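Drawing Fundamentals, Unit 2
Handout: Cast shadows and soft edges
Instructor: Eftychia Michailidis

In the last unit we worked with form shadow, the dark side of the object itself. Today we go to the cast shadow, the one that an object throws on another surface. Students often draw it as one flat gray shape with a hard outline. Please try to forget the outline first.

A cast shadow has two parts. The umbra is the area where the light source is fully hidden. The penumbra is the area where only a part of the source is hidden, and it gives the soft edge. If the lamp is large, the penumbra is wide. If the lamp is small and far, the edge becomes sharp. The distance between the object and the surface also changes the edge: when they touch, the edge is hard at that point, and it gets softer as they separate. 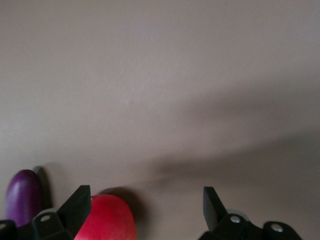
Fig. 1. Soft-edged cast shadow on a matte surface. The tone is lighter toward the upper left.

Look also at the tone of the lit surface. It is almost never equal everywhere. Start with the lightest value and leave the paper nearly untouched there, then build the gradient slowly with an HB pencil. The darkest band comes last.

Homework: draw one egg under one desk lamp, two times, with the lamp near and then far. Write the distance of the lamp on the back of each sheet. Bring both drawings on October 9, 2019. Christos Tzanetos will collect them at the door of room 19.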